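Print this page | E-mail this page

How does a robot learn to open a drawer?

You learned to open a drawer when you were very small. You pulled, it moved, and sometimes you pinched your fingers. After a while you could do it without thinking.

A robot doesn't grow up in a house, so it has to learn in another way. One way is to give it lots of examples. An example is a recording of one job being done from start to finish. The people at a workshop called Unbridge make these recordings for a living.

What goes into an example?

Each recording has two main parts. The first part is what the camera saw. The second part is how the hand or the gripper moved at each moment. A computer puts the two together, so it can match what was in view with the move that came next.

A label is added as well. This is a short sentence in ordinary words, such as "open the top drawer" or "put the cup on the table". Ludivine Jacquet writes many of the labels at Unbridge. She keeps them short and uses the same word for the same thing every time. If one label says "drawer" and the next says "tray", the computer may treat them as two different things.
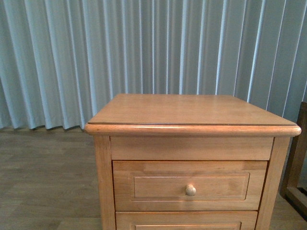 Why can't the robot just watch one really good example?

One example only shows one way for things to be. If the drawer were a bit lower, or the room a bit darker, the robot might not know what to do. Many different examples help it work out what matters and what doesn't.

The team changes small things between recordings. They might move the furniture a little to the left, close the curtains or turn on a lamp. They use knobs, long handles and drawers with no handle at all. Wood can be pale or dark, and both kinds need to be in the collection.

For one set of drawer jobs, Unbridge made 922 recordings. The computer didn't learn from every one of them. Celeste Valdebenito checked the whole set and took out 82. In some, the person had started before the recording did. In others, the label didn't match the job. That left 840 to learn from.

What about mistakes?

Mistakes can be useful. If a hand slips off a knob and then takes hold of it again, the recording shows how to fix a problem. The team keeps some of these and marks them clearly, so the computer knows which part went wrong.

How does the computer learn from them?

The computer looks at a moment from a recording and guesses the next move. Then it compares its guess with the real one. If the guess was wrong, it changes its numbers slightly and tries again. It does this a huge number of times - far more than a person would have the patience for.

After that comes a test. The robot is given a drawer that wasn't in any of the recordings. If it has only memorised its examples, it will probably get stuck. Then the team goes back and records more.

Try it yourself

You need 3 people and a drawer that you're allowed to use. One person opens the drawer slowly. The second person says each move out loud, such as "reach", "hold" and "pull". The third person writes the moves down in order.

Now swap jobs and do it again with a different drawer. Compare your 2 lists and put a circle around any move that changed.

We use cookies to remember your settings on this site. Accept | Change settings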